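How I Get Chalk Paint to Stick to Old Pine (Without Sanding My Arms Off)

4 min read

I've painted a lot of pine furniture by now, mostly stuff from the Sunday market in Grorley, and the question I get most is still how to stop the paint from peeling or going yellow. So I finally wrote down what I do. It's pretty low-effort, I promise!

First, wash it. I mean really wash it. Old pine has years of furniture polish on it and paint hates polish. I use warm water with a squirt of dish soap, then I go over everything again with plain water and leave it overnight with the drawers out. If the rag still comes away brown the next morning, do it again (my last dresser took three rounds and I was ready to put it back on the curb).

Next comes the sanding, and you can relax, it's a quick one. I take a piece of 100 grit and go over the shiny parts just until they look dull. Go with the grain. Get into the edges of the drawer fronts too, where hands have been. Then vacuum, then wipe with a damp cloth.

Now the knots. Pine knots bleed, and they'll come through white paint as little tan circles a few weeks later, right when you've stopped looking. Dab shellac on every knot, let it dry, and dab again. I skipped this on a bedside table I made over for my sister and she still brings it up.

For paint I've been using a matte one from Brivmont that goes on thick. Stir it from the bottom, don't shake it. I pour a little into an old yogurt cup and add a splash of water for the first coat – you want it to soak in, and it'll look streaky and awful. Leave it alone! Going back over half-dry paint is how you get those drag marks. The second coat goes on straight from the can, after lunch if you did the first one at breakfast.
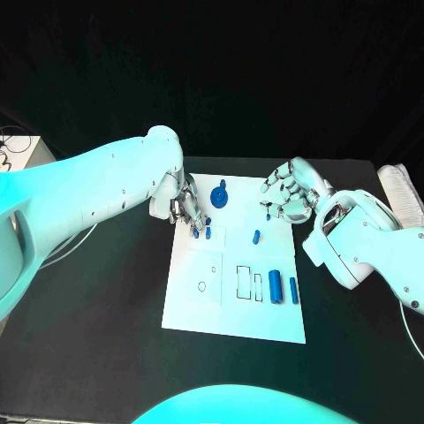 Cempaka Nugroho wrote in after my last furniture post to say she waits a full day between coats when the weather is damp, and that hers stopped going tacky once she did. I'd go along with that. November in my garage is a different thing from July.

Last step is wax. Use a soft cloth and less wax than you think, rub it in small circles, wait 30 minutes, and buff. If it feels greasy you've put on too much, so keep buffing with a clean bit of cloth. Then be gentle with it for a couple of weeks – no hot mugs, no wet plant pots. Drawer runners get a rub with a candle stub and no paint at all, or they'll stick every time you want socks.

Recent posts
Fixing a wobbly chair leg with glue and patience
Which brushes I kept and which I tossed
Lining drawers with leftover wallpaper
Painting a Grirnudmont-style kitchen bench

Contact | © Elfriede Thaler | Back to top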